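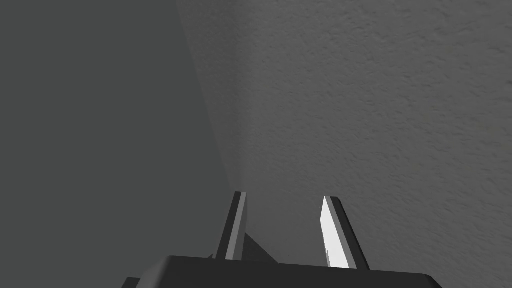 3.2 Who we talked to

I spent most of November on the phone with people who had taken small loans through Skivuso, and I loved it. We ended up with 31 borrowers, and 26 of them let me see their books (thank you!). Fig. 1. Simulated gripper, viewed from behind.

Loans started at $500, so we're talking a used sewing machine or a first batch of flour, not a storefront. Wendell Sorensen and I coded the calls separately, then argued over the ones where we'd split. Most of those came down to what counts as "equipment" – is a van equipment? I said yes, he said no, and we went with yes.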